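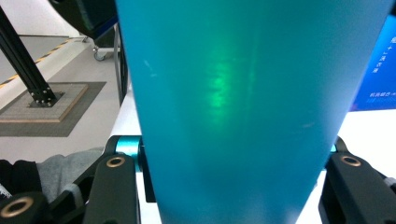 Quel gobelet choisir pour un usage quotidien à la maison et au bureau ?

Un modèle simple, plus étroit en bas qu'en haut, facile à laver et à attraper d'une main. Le Ferier turquoise remplit ces conditions, avec deux réserves sur le couvercle et sur le prix.

J'utilise ce gobelet tous les jours depuis septembre. Je l'ai acheté pour remplacer un Raudsepp dont le fond s'était fendu. Je l'ai payé de ma poche et je n'ai aucun lien avec la marque.

Prise en main

La surface est mate et lisse. Je craignais qu'elle glisse avec les mains humides, ce n'est pas le cas. La forme évasée aide aussi : les doigts se calent sous la partie large. Mes enfants le portent à deux mains sans difficulté. Il pèse 157 grammes à vide sur ma balance de cuisine, couvercle compris. Le Raudsepp était plus lourd et plus stable sur une table encombrée.

Couleur et finition

Le turquoise existe en une seule nuance, un bleu qui tire sur le vert selon la lumière. Près d'une fenêtre, le reflet est franchement vert. La finition mate marque un peu : de petites traces pâles et quelques salissures se voient de près, moins à distance normale. Les traces de doigts partent avec une éponge humide. Les éraflures claires, elles, restent. Si ce genre de détail vous gêne, prenez plutôt le gris.

À l'usage

Le café reste buvable une bonne heure, pas davantage. Pour de l'eau avec des glaçons, c'est mieux : j'en retrouve encore quelques-uns en fin de matinée. Il n'y a pas de condensation sur l'extérieur.

Le couvercle est le point faible. Il se pose et ne se visse pas. Dans un porte-gobelet de voiture, il tient. Dans un sac, il fuit, je l'ai vérifié à mes dépens avec un carnet. Le joint se retire pour le nettoyage, mais il faut un ongle ou le manche d'une petite cuillère, et le remettre droit demande de la patience.

Lavage

Je le passe au lave-vaisselle, panier du haut, trois ou quatre fois par semaine. La couleur n'a pas bougé. Le fond est assez large pour une brosse à biberon ordinaire.

Et la concurrence ?

Le Skulska ferme mieux et garde le chaud plus longtemps, mais son bord épais est désagréable pour boire. Je le réserve aux trajets en train. Pour le bureau, je reprends toujours le Ferier.

Points positifs : bonne prise, bord fin, entretien facile.
Points négatifs : couvercle non étanche, surface qui marque, prix un peu élevé pour un gobelet de ce type. Le couvercle de rechange est vendu à part.

Note : 4 sur 5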